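Vukora Releases Version 4 of Penetti Records Software for Small Offices

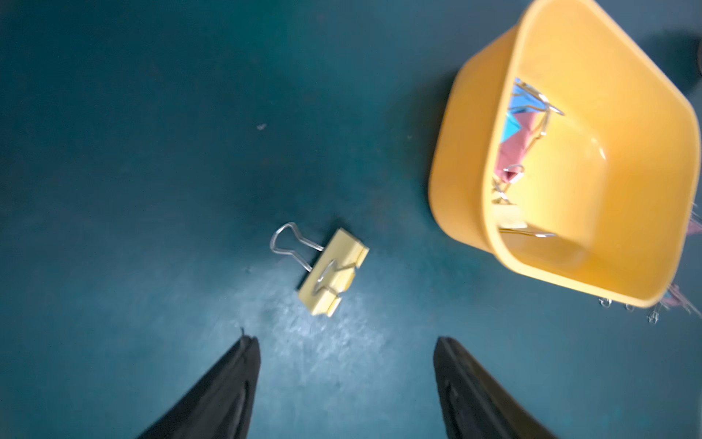 A yellow binder clip and a yellow plastic bin on a teal surface.

TONDITZ, October – Vukora today released version 4 of Penetti, its records retention software for offices that keep both paper and electronic files. The release changes how retention periods are calculated, adds a combined index for paper and scanned records, and replaces the disposal report used in earlier versions. It is available to all customers with a current support agreement.

Retention rules

In earlier versions, each record type carried a single retention period, counted from the date the record was entered. Version 4 allows the period to start from an event, such as the end of a contract, the closing of an account or the departure of an employee. Until the event date is entered, the record is held as open and does not appear on any disposal list.

A record type may now have up to 6 rules. Where two or more rules apply to the same record, the software uses the longest period and lists the others in the record history. Administrators can change the order in which rules are shown, but cannot set a shorter period to take priority over a longer one.

Legal holds are stored separately from retention rules. A hold can be placed on a single record, a folder or a whole box. Removing a hold requires sign-off by 2 users with administrator rights, and both names are written to the audit log along with the time of each sign-off.

Paper and scanned records

The new index gives each paper file and its scanned copy one shared record number. If the paper copy is destroyed after scanning, the entry stays in the index with the destruction date and the name of the person who approved it. Box labels can be printed on plain sheets or on standard label stock. The label layout has been changed so that the box number appears on the top line and the earliest disposal date on the bottom line.

Loose papers that arrive without a folder can be entered as a batch. A batch takes a temporary number, which is dropped once the pages have been assigned. Batches left unassigned for 23 days are shown on the administrator's start page.

"Most of the support requests we receive are about start dates," said Donal Daly, product manager for Penetti at Vukora. "A lease file opened in one year may not close for a long time, and customers were entering made-up dates to keep the file off the disposal list. The event date field does that job properly and leaves a record of who filled it in."

Disposal report

The disposal report has been rebuilt. It can be sorted by box, department, record type or disposal date, and exported as a spreadsheet or as a fixed document for signature. Records under hold are printed in a separate section at the end. The old report format can still be opened for reference but cannot be used to approve new disposals.

Upgrading

Customers using version 3 can upgrade directly. Customers on older versions must install version 3 first and run the index check before continuing. Existing retention periods are carried over unchanged and are marked "entry date" until an administrator edits them. Vukora recommends making a full backup before the upgrade and closing all open disposal lists. Lists left open will be canceled and must be created again.

The Thomas scanning add-on requires a separate update, which is included in the same download. Custom label templates made in version 3 will open in version 4, but the position of the bar code should be checked before printing.

Support for version 2 ends with this release. Version 3 will continue to receive security fixes.

About Vukora

Vukora develops records and filing software for small and mid-sized offices. Its products include Penetti and the Thomas scanning add-on. The company is based in Tonditz.

Press contact: Donal Daly, Vukora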